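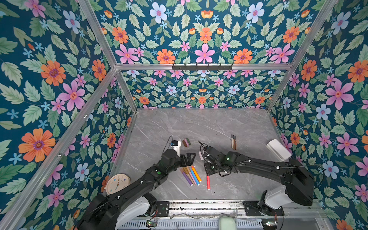

5 November 2021 – booth prep for the March defense expo, day two. Grurska confirmed the corner stand, 22 sq m, power at the back only. Need longer cables, Fletcher ordering. For the side panels Quyên wants the same sort of aluminum extrusion as the rig with the flowered walls, bare metal showing. Fine by me, Skiltent can cut it. No flowers on ours pls.

Radio housing demo: Thảo ran the drop test again, 105 cm onto steel plate. Two units ok, third has a hairline crack by the connector. Same spot as last week's. Mold problem?? Asked Grondcombe for thier wall thickness numbers.

- brochures: 800, English only for now
- export paperwork for the demo units – Jonatan, before anything gets crated
- talk slot is 45 min incl. questions, too long, Tươi to ask for less

Hứa still hasnt sent the mast drawings. Called twice, left message. Try again Monday am.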